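How to Fold Towels and Tees So They Stay Folded

4 min read

Quick one this week, I've got a dryer going. Lots of you asked how I get a whole linen closet onto two shelves. Answer is flat bundles, same width every time.

What you need

Clean dry laundry. A flat surface, bigger than the thing you're folding. Something to measure with the first time, after that your hand knows it.

Step 1. Let it cool

Straight from the dryer is too warm, creases set in the wrong spots. Ten minutes on the bed. Shake each piece once, hard, by the short end.

Step 2. Lay it out and smooth

Long side toward you. Push wrinkles out from the middle with your forearm, not your fingertips. Seams down. Tags down too, if you care about taht.

Step 3. Fold to the middle

Long edges in first so they just meet. Then in half the long way. Press. Then ends in, thirds for bath towels, halves for hand towels and small cloths. You want a rectangle with the loose edges tucked to one side.

Same idea for any piece of cloth really. Flat, squared off, no fat corner sticking up.

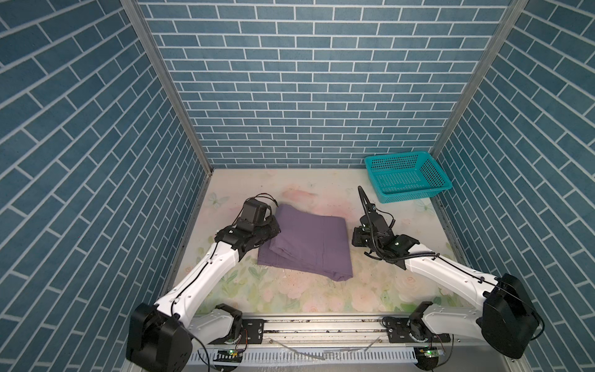

Step 4. Check the width

Mine are all 21 cm wide because that's what fits the Drolness shelf inserts. Yours will be different. Measure the shelf, divide, write it on tape inside the door.

Step 5. Stack

Folded edge facing out. Heavy stuff on the bottom. Don't go past eight or nine high or it leans and you're doing it over on Sunday.

A few extras

- Fitted sheets: tuck corners into each other, then treat it like a towel. Won't be perfect. Fine.
- Thick towels (mine are 700 gsm) need one less fold or they spring open.
- T-shirts: sleeves in first, then the same steps. Thin ones slide around, so stand them on edge in a drawer insted.
- Skip softener on towels. Makes them slippery in a pile.

Did roughly 80 pieces this way last weekend, one long podcast. Next post is pillowcases and where to put the odd ones.

Contact | © 2025 Rurkcombe Home Notes | Back to top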